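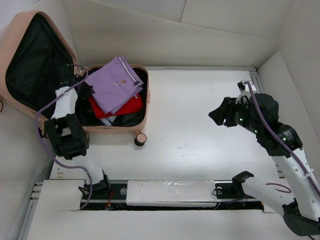 Figure 2. Two-arm bench cell on a suitcase-packing task, both arms on the front rail.

Section 3: Before You Order

Read this section before anyone signs a quote. It was written by Bríd Moriarty and Graciela Espinoza for sites planning a two-arm bench cell, and it assumes you have already sat through the Venberg sales presentation. Try to forget most of it.

3.1 Write down the job

1. Describe the task in one sentence a new hire could follow. "Place folded clothes in an open suitcase" will do. "Flexible garment handling" won't, and a supplier can agree to it without promising you anything.

2. List what has to be true before the arms start. Who folds the clothes? Who opens the case and sets it on the bench? If the answer is a person each time, put that person's hours in the budget.

3. List what counts as finished. Closing the lid and running the zipper are separate jobs from filling the case. Ask for each to be quoted on its own line, and expect the zipper line to come back blank.

NOTE: Demonstration videos are usually sped up. Ask for one at normal speed, uncut, with your own goods.

3.2 Measure the bench

4. Measure your largest item in its open position. A hard-shell case with the lid back takes up far more bench than the same case closed, and the lid leans out on one side where an arm may need to travel.

5. Mark the open footprint on the bench top with tape. Leave clear space beside it for the second arm to wait in. If there's no room for it to wait, you are paying for an arm you can't use.

6. Check the rail position. On a front-rail layout both arms reach in from the operator's side, so anyone loading by hand has to work around them. Allow for a full stop each time.

7. Allow for cable slack. Cables that loop along the outside of the arms need room to swing at full reach. The Venberg drawing shows the arms without cables. Don't plan from it.

CAUTION: Never load or reposition an item while either arm is powered. Lights on a joint housing tell you very little about whether the arm is about to move. Use the isolator.

3.3 Build the budget

8. Start with the hardware quote, then add bench, walls, rail covers, freight and electrical work. Our first quote left out the walls and the freight.

9. Add spare gripper fingers. We allow $967 a year per cell and have gone over it. The Mukis fingers are cheaper and fit the same mount, but check whether using them affects your warranty before you save the money.

10. Add set-up labour. The supplier's figure was 2 days. Elba Sosa's log for the first cell runs to over 2,000 minutes, not counting the afternoon lost to a wrong connector.

11. Treat the Clustason software licence as a yearly cost. It's quoted as "included", meaning included for the first year. Get the renewal price in writing.

12. Leave labour savings at zero for the first year. If some turn up, good. We haven't yet seen a payback chart that allowed for dropped shirts.

NOTE: Salameh will rent a comparable cell by the month. It looks dear beside the purchase price, and a good deal less so if you suspect the job will change colour, shape and size by August.

3.4 Ask for a trial

13. Send the supplier 3 loads of your ordinary goods, creased ones included. Don't iron anything for them.

14. Have someone from your own floor attend. Iara Herrera went for us and wrote down every time a technician reached in to help. Use the form in Appendix B and count each touch as a fault.

15. Don't accept "it will learn" as a trial result. Ask how many hours, whose hours, and who pays for them.

16. Send the completed form to Bautista Yáñez with the quote attached. Quotes without a form go back unread.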